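Search stories
Search

Posted in: Short Fiction / Machines & Makers

Tolerance

1. Intake

The shared workshop at Hjaltested closed at six. Snædís Overgaard had a key that worked after six, and she used it through most of July.

The arm stood on the end of the long bench. It had come to her in two crates from a firm called Brakau, which had gone out of business before it finished the manual. The manual stopped at page 194, in the middle of a table of torque values. She had filled in the rest of the table herself, in pencil, by breaking things.

Her notebook entry for the first night read: Joint 3 backlash, acceptable. Joint 5 backlash, not acceptable. Shimmed. Still not acceptable. Went home.

2. Collar

The gripper was the problem she had chosen. Two rigid fingers could hold a block. They could not hold anything a person would leave on a bench, because a person leaves things at an angle. She printed a ribbed collar in a flexible orange filament sold under the name Nitine and seated it between the shoulders of the housing. The ribs were supposed to give where the object was wide and close where it was narrow.

The first five collars split along the layer lines. Version 6 did not split. She ran it open and closed 416 times overnight and measured it in the morning. It had taken a set of less than a millimeter. She wrote this down and underlined it, then went back and erased the underline.

Kirsten Laxdal used the next bench for clock repair. She had watched five collars go into the bin.

"What is it for?" Kirsten asked.

"Holding."

"Holding what?"

"I haven't specified that."

Kirsten wound the clock she was working on and put it to her ear. "My father lost the grip in his right hand," she said. "He specified everything. He had a list on the refrigerator."

Snædís asked what was on the list. Kirsten recited it. Jar lids, the back gate, a pen, the dog's lead. Snædís copied it into the notebook under Requirements and drew a box around it. She left the dog's lead out of the box, as it was a dynamic load.

3. Supply

The controller board failed in the second week. Hellodton, who sold the replacement, wanted 497 for it, shipping not included. She repaired the old one instead. There was a cracked joint under the large capacitor, visible only with the board flexed, and it took her three evenings to think of flexing it.

Asger Steinarsdóttir, who kept the key register, came by on the third evening and asked for hers back. The insurance had changed. Nobody was to run powered equipment alone.

"I'm not alone," Snædís said. Kirsten did not look up from her clock.

Asger considered the two benches, wrote both names on one line of the register, and left her the key.

4. Trial

She used the daylight for the trial. She let the arm close on a handheld thing in blue and black, wide at the head and narrower below, a worse shape than any jar lid. She set the grip force to the lowest value in the penciled part of the table. The notebook entry is one line long: Seated in collar, slight tilt, near upright.

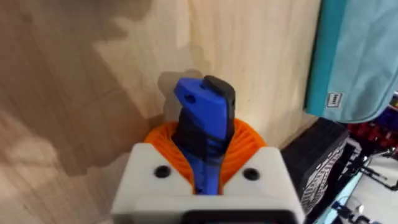

5. Revision

Kirsten came over with her loupe still pushed up on her forehead. She looked at the orange ribs for some time.

"Would it let go?" she said. "If you asked it to?"

"There's a release command."

"He had trouble with that too. Later on. He'd get hold of the gate and then stand there."

Snædís opened the notebook to the requirements page. Under the box she wrote: Release, and left the value blank. Then she extended one side of the box, in pencil, until the dog's lead was inside it.

"I'd need the dog's weight," she said.

Kirsten told her.

Back to top | Contact the editors | All stories copyright their authors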